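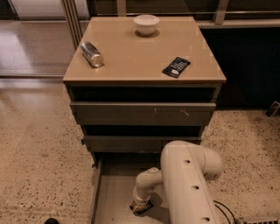 Every storage article on the internet will tell you that clutter comes from not having enough drawers. I've been answering questions for Skavville readers long enough to doubt it. People buy a chest, feel good for a week and go on putting things on top of it. Look at the bottom drawer pulled right out, with nothing on its floor, while a bowl, a can on its side and a wrapped bar sit up on the lid. More drawers wouldn't change that. The questions below are the ones that come in most, and I've tried to answer them without selling anybody a basket.

Why does the top always fill up first?

It's flat, it's at hand height and you don't have to open anything. I have read longer explanations, some of them with diagrams, and they come down to the same thing. A can of soda gets put down on the nearest surface. If the nearest surface is a chest of drawers, that's where the can lives until someone gets annoyed.

Should I keep the top completely clear?

You can try. I've seen plenty of pictures of bare tops and I assume they stayed bare for as long as it took to take the picture. A bowl for keys and coins is fine. My only rule is that food wrappers don't count as decor, and drinks cans should stand up or go to recycling. A can lying down is a can that will roll sooner or later.

Do snacks belong in a bedroom or office drawer?

Sealed ones, sure. People get very worked up about this and I don't see why. Use one drawer, preferably an upper one so you aren't crouching for a granola bar, and don't mix it with cloth. Opened packets are a different matter. If you've had ants, you already know.

Are drawer dividers worth the money?

For socks and cables, maybe. For everything else I remain unconvinced. I bought a set from Vumen, 106 reader messages having told me it would change my life, and what I had afterwards was the same mess in smaller rectangles. Cut down a shoebox first. If you're still using it a month later, go ahead and buy the nice one.

What goes in the bottom drawer?

Things that are heavy or rarely needed. Spare sheets, the good tablecloth, board games if they fit. The usual advice is "seasonal items," which in practice means a sweater you forgot about. Leaving the bottom drawer empty is also allowed. I'd sooner see that than see it filled because an article said to.
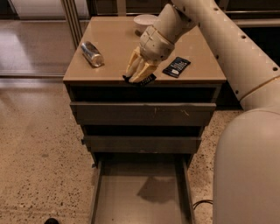
Thanasis Petridis wrote in to say that I'm too hard on surfaces, and that he keeps his snacks on top of the chest on purpose. Out in the open he can see what he has, he said, and in a drawer the same bars would sit there until they went stale. I'll grant him half of that. I have found some very old crackers in my own top drawer. But he also admitted that he dusts around the pile instead of under it, and that was my point to begin with.

How do I get scuff marks off drawer fronts?

Damp cloth, a drop of dish soap, then a dry cloth. Try it somewhere low down or at the side. Pale marks on a dull painted front sometimes wipe away and sometimes turn out to be missing finish, and no soap will put finish back. I'm wary of the magic sponges – they're mildly abrasive, and they can leave a shiny patch that looks worse than the scuff did.

Is it OK to use tape on the side panels?

Painter's tape, for labels or for marking where something goes, yes. Peel it slowly and don't leave it up for a year. Mehrangiz Ansari asked whether tape labels help anyone stay organized. They help the person who wrote them.

Does the Tavix drawer method work?

You empty everything, sort it into 4 piles and put back one. The emptying works. The other three piles tend to spend the summer in the hallway. If you do it, start with a single drawer and finish it before you open the next.

Can I pull a drawer all the way out and leave it like that while I sort?

For a few minutes, if the chest is steady and the drawer is light. Shut the others before you start. A loaded drawer hanging out can tip a small chest forward, and with children in the house the chest should be anchored to the wall anyway.

Where do I send a question?

Use the contact form and put "drawers" in the subject line. Replies are slow in July.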